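Small pots, big table: my tea things

I've been promising Gönül Canpolat a proper page of my teapots ever since she came round and went along the shelf picking up lids, so I finally got them down, wiped off the dust and started typing.

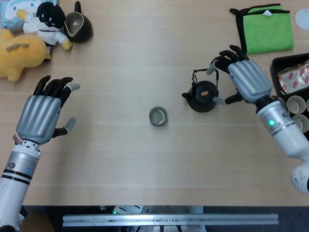
It's not a grand collection and I never set out to have one. I began with a single brown pot that belonged to my aunt, and then people find out you like teapots, don't they, and that's your birthdays sorted for the rest of your life. I've put them up in the order I'd reach for them on an ordinary day, so my favourites come first and the ones that drip are at the bottom. Click on any of them to see it bigger. Cups and odds and ends are at the end.

THE POTS

The little black one
Squat, round, short spout, a thin wire handle that goes up and over, and a beige knob on the lid that is exactly the right size for a finger and thumb. I love this pot out of all proportion. It does one generous cup or two mean ones, and I've never once been tempted to share it.

Auntie's brown one
The one that started it. There's a chip on the underside of the spout which you can only feel, and she always said it poured better after the chip than before. I use it when there are 4 of us – any more and I have to do a second brew while everyone pretends they're not waiting.

The Forkard
My only pot with a proper name stamped underneath! It's cream with a green line round the shoulder, and I bought it from a table outside a junk shop in pouring rain, with no lid. The lid I use now is from a sugar bowl. It rattles, and it's a slightly different cream, and I've stopped seeing it.

The Khương pot
Ertuğrul Duman brought this back in his hand luggage wrapped in two jumpers. Khương was the name of the shop and it's on the little paper label that I still haven't peeled off (I'm not going to now, it's been on there too long). Blue brushwork fish, a very long spout, and a side handle that takes some getting used to if you're left-handed like me. Lovely for green tea. Hopeless for builder's.

White café pot
Heavy as a brick and it pours down its own front whatever you do. I've tried tipping it fast, tipping it slow and the butter-on-the-spout trick, which only gave me buttery tea. It stays because it fits under the tap and because Candela Gallardo gave it to me when her café closed. She had a dozen of them in a crate and said take one, take six, and I took one and have felt both wise and sorry about it ever since.

The orange enamel
Camping only. The enamel's gone round the base and the handle gets hot enough to hurt, so there's a bit of old tea towel permanently knotted round it. It's been up more hills than I have.

The cottage
Yes, it's a novelty pot, thatched roof for a lid and hollyhocks up the side. Saadet Ersoy's children chose it for me and it comes out whenever they visit, on strict instructions. You can't get a hand inside to clean it so I use a bottle brush and a lot of bad language.

CUPS

Grey-green with the pale rim
A small straight-sided cup, no handle, light on the inside so you can see the colour of what you've poured. It has become the black pot's partner and they usually live next to each other. I had it down as a pen pot for a whole year, which seems shocking to me now.

The Gradeck mugs
Bought new, as a set of 6, when I moved in here and wanted to be a person with matching mugs. There are five. I'm fairly sure the sixth is in Umut Yazıcı's van, and he's fairly sure it isn't.

Glass tea glasses
The tulip-shaped sort, on saucers, from Gönül. She watched me drink out of one with both hands and then showed me how to hold it by the rim, and I still burn myself about every other time. They're beautiful with the light behind them, so I took this one on the windowsill early in the morning.

Cup with no saucer, saucer with no cup
They don't match each other either. I keep thinking that one day I'll find the missing halves in the same box.

ODDS AND ENDS

The table
I'd better give it its own entry as it holds everything up. Pale wood, faint lines in the grain, and big enough to sort a whole shelf of pots on with room to spare. It marks if you so much as look at it with a wet cup, and there was a time when I ran after people with coasters. I've calmed down.

The soft toys
Anyone who's been here will know the gang that gets shoved to the end of the table when the tea comes out: the yellow one, the doll with the big black head and the white outfit, and the rest of them. They come off the sofa when we need the seats, they get parked by the pitcher, and then they stay there for days. I did think about giving them a page of their own. Saadet's youngest thinks they should have this one.

Tin of spare lids
I have 12 lids and no pots for them. If you've lost a lid, please do measure across the opening and send me a message, I'd be delighted to see one go home.

Jivbridge tray
Picked up at the Jivbridge fete for next to nothing. Printed roses, nearly worn away in the middle where the pots sit. It has a bow in it, so anything round and full slides slowly towards you as you walk, and you learn to keep your chin out of the way.

Tea cosy, unfinished
Started in January, in a stripe I made up as I went along. I've got as far as the hole for the spout and lost my nerve. It's meant for the brown pot but it may end up as a hat for the yellow toy.

If you'd like to use any of the pictures please ask first, I nearly always say yes. Last added to on 9th July, when I put in the tray and corrected the spelling of hollyhocks. The cast iron pot and both the jugs are still to come, once I've found a spot with decent light for them.

Back to the kitchen pages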